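Table lamps with glass shades: cord, base and placement

Wirov Home Notes, lighting section. Revised 13 September 2018.

A desk lamp with a glass globe carries most of its weight at the top of the stem. On a smooth tabletop the base slides before it tips, and the usual cause of either is tension on the cord. Check the cord first.

Cord slack. Leave one loose coil on the table surface between the base and the drop to the floor. Do not wind it tight and do not tie it. A coil the width of a dinner plate is enough for most lamps. If the cord is too long, move the excess to the floor behind a table leg and secure it with a fabric strap.

Direction of exit. Turn the base so the cord leaves on the side facing the outlet. A cord that wraps the base before dropping will rotate the lamp each time it is pulled.

Distance from the edge. Keep the base at least 7 inches in. Round tables need more attention than square ones, as the edge curves back toward the lamp on both sides.

Base pads. Felt holds poorly on sealed wood. Thin silicone dots hold better but can mark some oil finishes; test one under the table for 9 days. The Grekellow clear dots and the Magesa cork rounds are both thin enough to leave a flat base level.

Cleaning. Unplug the lamp and let the glass cool. Wipe with a damp microfiber cloth, then a dry one. Use no ammonia on painted or swirled glass until the decoration is known to be inside the surface. Metallic stems get the dry cloth only.

Bulb. Follow the wattage printed on the socket. Closed globes trap heat, and an LED is the safer choice.

Round wood table, glass globe lamp, cord coiled on the surface:

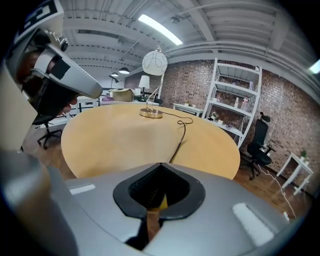
One reader wrote in to say that silicone dots left rings on her oiled oak after a single December, and that she has gone back to cork and trims it with a razor blade so it sits just inside the rim of the base.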